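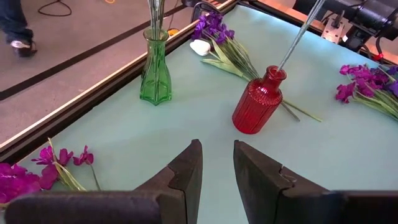 Glass and Colour, Session 2: Where the Colour Comes From

Last time we got as far as the furnace. Today is my favourite bit of the whole course - the chemistry of colour!

Plain glass is mostly sand, soda and lime. Colour comes from tiny amounts of metal stirred into that mix, and I do mean tiny. Cobalt is so strong that a pinch will turn a whole pot deep blue. Iron gives the green of old bottles, and was often there by accident, as dirt in the sand. Copper can go turquoise or red depending on how much air the furnace gets. Same metal, two colours!

Pinks and reds can come from gold or selenium. You can't tell which by eye, so please don't guess in your essays.

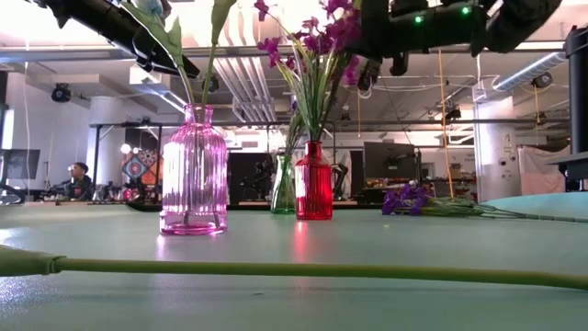 Fig. 2. Ribbed vases in pink and deep red. Note the darker pink at the thick base.

Thickness matters as much as recipe. Light passing through more glass loses more of itself, so one batch can look pale at the wall and rich at the foot. Try it at home with a jug of weak squash.

Reading: Beatriz Matos, chapter on furnace air, to page 42. Eduardo Barros has put the Valente notes in the shared folder; skip the part on enamels, we do those in May.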